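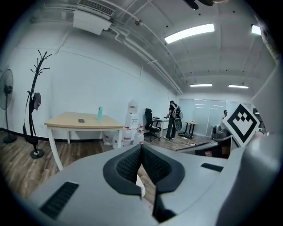
*Aurelia Ene*

## Changing the bottle on an office water dispenser

Keep spare jugs along the wall near the dispenser, clear of the walking path. Two high is enough for a low stack.

1. Switch off the heating and cooling at the back of the unit.
2. Wash your hands, then wipe the neck and cap of the new jug.
3. Lift off the empty one and clean the collar with a damp cloth.
4. Peel the sticker from the cap. Leave the inner plug in place.
5. Bend your knees, grip the neck and base — a full jug weighs 18 kg or more — and tip it onto the collar in one movement.
6. Run the cold tap until the flow is steady, then the hot tap.
7. Switch the unit back on and wait 45 minutes before drawing hot water.

Mop up drips at once. Wood-look floors get slick.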